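Gastska blackout curtain, light gray – review after a month

I bought two panels for the back room, which faces the street and gets sun until late. They cost 40 dollars each. Delivery was quick and the hem was straight on both.
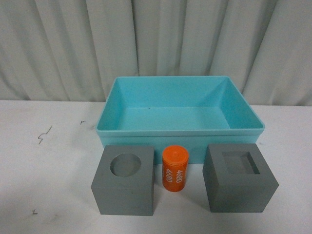
Hanging them took me 23 minutes with the rod already up. The rings slide well. The fabric is heavier than my old Clirnance pair and blocks more light, though a thin line still comes in at the top.

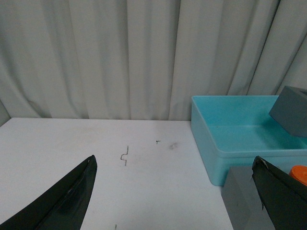 Wash them cold. Mine shrank a little on warm, so order long if you can. Creases from the package took more than a week to drop out – a steamer would be faster.

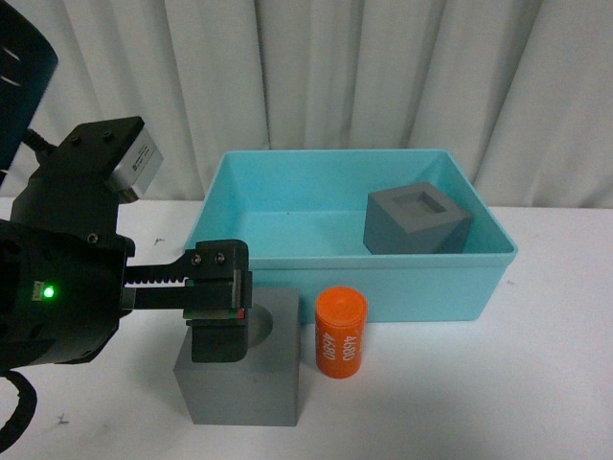 Gray curtain behind the white table, with the turquoise bin.

Street noise is the same as before. The listing says "noise reducing" and I would ignore that. There was a faint smell for two days. 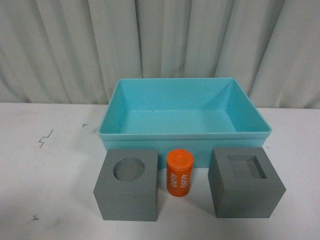

Four stars. I'd buy them again at this price, and I plan to get a third panel in June for the hall window.

Vega Carretero, 19th May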